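Small Flock Keeping, Session 5: Collecting, Sorting and Storing Eggs
Notes by Sabina Šimek, Prondirville Community Classes

Okay, so last time we got as far as nest boxes and I promised we'd get to the eggs themselves. These notes cover what I talked through, plus a couple of things I forgot to say because we got so deep into the broody hen discussion (thank you, Temitope, I loved it, we ran 14 minutes over!).

Collecting first. I go out twice a day, once mid-morning and once before I shut the coop. In a hot spell I'll squeeze in a third trip. Leave eggs lying in the box and sooner or later one gets cracked, and once a hen finds out what's inside an egg she is very hard to talk out of it. Use a basket with something soft in the bottom and don't pile it high. I have carried eggs in my coat pockets for years and I've sat down on them more than once, so do as I say here.

Sorting comes next, and I do it on a bare table with plenty of light. Pick up each egg, turn it all the way around, feel for rough spots and hairline cracks. Good ones go in the tray, pointy end down, so the air cell stays up at the wide end. Cracked ones go in the trash or, if it happened right in front of you, into tonight's omelet.

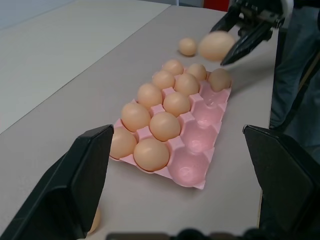

Now, I'm fussy about filling a tray in order. Start with one column, finish it, move over. You can see how far along you are without fiddling with anything, and when Chie and I are both sorting at the same table we don't end up reaching across each other. Keep the small pullet eggs together if you can. People who bake will thank you, as a recipe that wants two large eggs comes out odd with two tiny ones.

Molded plastic trays or paper pulp? We argued about this one! I like plastic for home use, you can scrub it in hot soapy water and let it air dry. Pulp is fine for giving eggs away, but once it's stained, toss it.

Washing: if you wash, use water warmer than the egg, dry it right away and put it in the fridge. Never leave them soaking in a bowl. Light dirt I just rub off with a dry cloth.

Write the date on the tray with a bit of masking tape. Oldest get eaten first.

For next session, please keep a laying record for your own birds, and bring it even if it's messy. Yuzhen has offered to bring her candling lamp. If you don't have hens yet, pair up with Amnuay, who has plenty.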